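4. Preparar la encimera: el escurreplatos, la tostadora y la bandeja de compartimentos

Si ha llegado hasta este apartado, ya tiene las piezas del juego de cocina Heserik desembaladas y lavadas una primera vez, como le pedíamos en el apartado 3. Enhorabuena, porque lo más pesado ya está hecho. Ahora toca buscarle a cada cosa su sitio, y le rogamos que se lo tome con calma: una encimera bien pensada desde el primer día ahorra muchos paseos de un lado a otro con las manos mojadas.

4.1 Colocar el escurreplatos

1. Elija un lado de la mesa o encimera, a ser posible el más cercano al fregadero. Las personas zurdas suelen preferir el contrario al que recomiendan los manuales, y hacen muy bien.
2. Ponga primero la base de goteo sobre la superficie, limpia y seca, y compruebe que no baila.
3. Apoye encima la rejilla de alambre y presione con suavidad en las cuatro esquinas hasta notar que asienta.
4. Coloque los platos de uno en uno entre las varillas, empezando por el fondo, todos mirando hacia el mismo lado.

Nota: vacíe la base de goteo cada noche. En las zonas de agua dura conviene pasarle además un paño con un chorrito de vinagre una vez por semana, y aclararla después con agua abundante (el olor se va enseguida, no se preocupe).

4.2 Colocar la tostadora

1. Sitúela hacia el fondo, sobre una superficie firme, con 10 cm libres a cada lado y nada colgando por encima.
2. Desenrolle el cable por completo y llévelo por detrás o por un lateral, de modo que no cruce la zona donde va a cortar o a servir.
3. Antes del primer desayuno, hágala funcionar dos veces en vacío y con la ventana abierta. Es normal que desprenda un ligero olor.
4. Introduzca el pan, baje la palanca y espere. Si la rebanada es muy fina, empiece por el nivel más bajo, que siempre estamos a tiempo de tostar un poquito más.

PRECAUCIÓN: no deje nunca que el cable asome por el borde de la mesa, sobre todo si hay niños en casa. No introduzca cubiertos en las ranuras. Desenchufe el aparato y déjelo enfriar 20 minutos antes de vaciar las migas.

4.3 Llenar la bandeja de compartimentos

1. Escoja las legumbres secas y retire con paciencia las piedrecitas y los granos rotos.
2. Reserve un compartimento para cada clase. A nuestra compañera Nidia Muñoz, que probó el juego en su propia casa, le gusta alternar una legumbre oscura y una clara para distinguirlas de un vistazo.
3. Llene sin llegar al borde, para poder mover la bandeja sin que salten los granos de un lado a otro.

4.4 Reservar un plato para la carne cruda

Utilice siempre un plato aparte, con algo de reborde, y déjelo lejos del pan y de las legumbres. Sáquelo del frigorífico justo antes de cocinar y lávelo con agua caliente y jabón antes de devolverlo al escurreplatos.
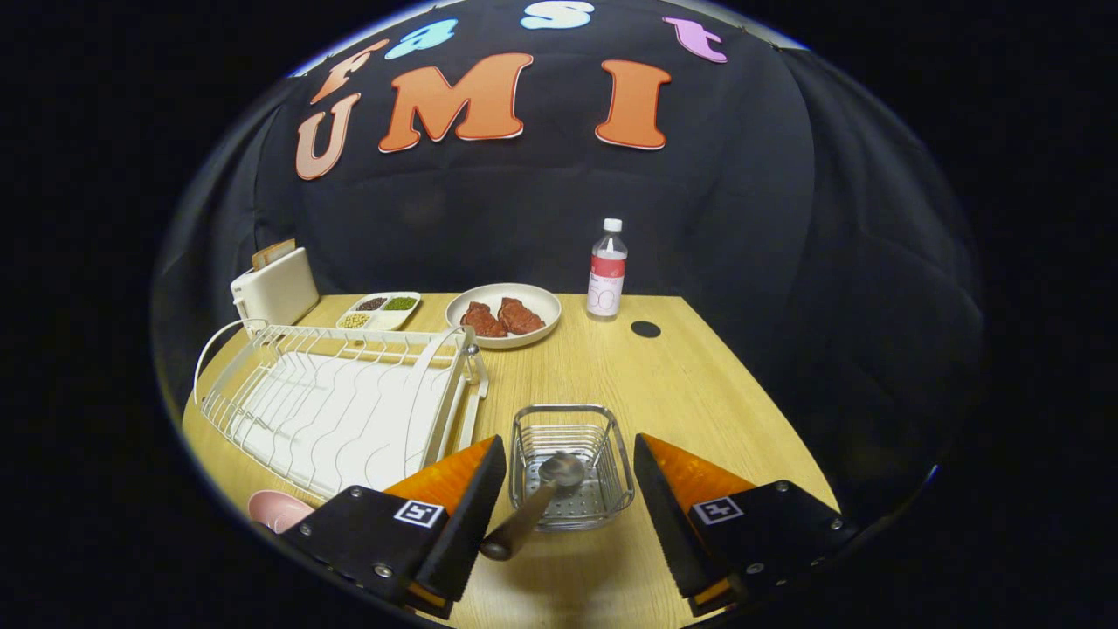 ¿Puedo dejar las legumbres en remojo en la misma bandeja?
Es preferible usar un cuenco hondo, porque las legumbres crecen bastante con el agua y los compartimentos se quedan cortos. Una vez escurridas, puede volver a pasarlas a la bandeja para servirlas o para tenerlas a mano mientras cocina.

Cuando termine, repase la superficie con una bayeta húmeda y séquela bien, sobre todo si la mesa es de madera. Para el cuidado de los acabados, consulte el apartado 5.

Heserik Menaje · Atención al cliente: extensión 2977 · © Heserik. Todos los derechos reservados · Volver arriba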